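4 min read

Open afternoon at Dernura: a visit to the tidying rooms

In September a group of us from the Portela branch went over to Dernura for one of their open afternoons. Members who couldn't make it have asked for a write-up, so these are my notes.

Dernura works on robots for the home, and in particular on the sort of tidying that care workers and families do every day without thinking much about it. It has the upper floor of the old Skedus building, behind the bus depot. If you are going by car, use the rear entrance. The front one has been locked for years and there is no sign to say so. The lift was working on the day, but it is narrow, and one of our members had to fold her walking frame to get in.

We were met by Kátia Lins, who runs the home tasks group. She gave a short talk in the kitchen area, with tea, and then took us round. She had asked us to come in two parties and we did as we were told, with the second party waiting in the kitchen until the first came back. The wait was longer than planned and the biscuits did not last.

The talk covered how a robot arm is taught to pick things up. Years ago the usual way was to write out every movement. The method Dernura uses starts with people. A person takes a gripper in each hand, made like the ones a robot would have, and does the job with those in place of fingers. Each gripper carries a camera, and the recordings are used to train the software. No robot needs to be in the room while this is going on. Several of us had expected to see a robot walking about and were told straight away that we would not.

The current set of jobs is called Loltar, and it covers bedrooms: picking up rubbish, putting it in a bin, straightening bedding, moving clothes off a chair. Kátia said they had collected 278 recordings for the rubbish part up to the day of our visit and that they wanted a good many more. A session lasts 20 minutes, after which the person has to stop and rest their wrists. She was firm about this. One of the early testers had carried on through a whole morning and could not hold a cup properly at lunch.

Somebody asked why they didn't use a clean workbench, where everything could be set out the same way each time. Kátia said they had started like that. The software learned the bench very well and then did badly in a real bedroom, where a blanket has folds in it and a sweet wrapper sinks into them. Patterned bedding is harder than plain, and shiny wrappers are harder than dull ones because they change colour as the light moves. Soft scraps such as tissue get squashed and look like something else the next time round.

After the talk we went through to see the work. The rooms are small, so we stood in the doorway in turns. The demonstration was of clearing litter from a bed into a waste bin, with one gripper in each hand. It is slower than doing it by hand, and Kátia said that everyone who tries it finds the first few goes annoying. You have to come down over the thing you want, squeeze, lift, and then find the bin without being able to feel anything through your fingertips.

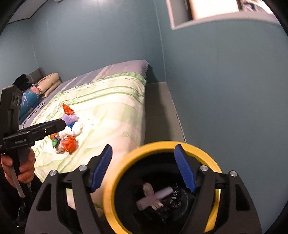 The bin caused more discussion than I would have guessed. Kátia said that dropping a wrapper in is the easy part, and that judging the height of the rim is where new people go wrong. They knock it, or let go too early. A bin that already has some rubbish in it behaves differently from an empty one, so the team does not empty it between every go. They also leave ordinary things on the bed, such as pillows and folded quilts, so that the software learns to leave them alone. A member of our group who worked in a care home for many years said that this was the part she would worry about. People keep things in their beds which look like rubbish to others and are not. Kátia agreed and said there was no good answer to it yet. At present the plan is that the robot would ask before taking anything it was unsure of.

We were then allowed to try the grippers ourselves in the other room. Two of us managed to pick up a paper tissue on the first attempt. I was not one of them. The handles are comfortable enough, though I would have liked something smaller, and those with arthritis found the squeeze too stiff. Kátia wrote this down and asked for more detail on it, so I think it will be passed on.

Questions ran over and we left at 5. Nobody would give us a price or a date for a finished machine, and I did not press the point. Washing up is next on their list after bedrooms.

Another open afternoon is being planned. If you would like to go, give your name at the front desk in the branch and say whether you need a lift. Please wear flat shoes, as there are cables across the corridor floor.

3 comments | 11 shares

Portela Branch Newsletter | Contact the editor | Back to top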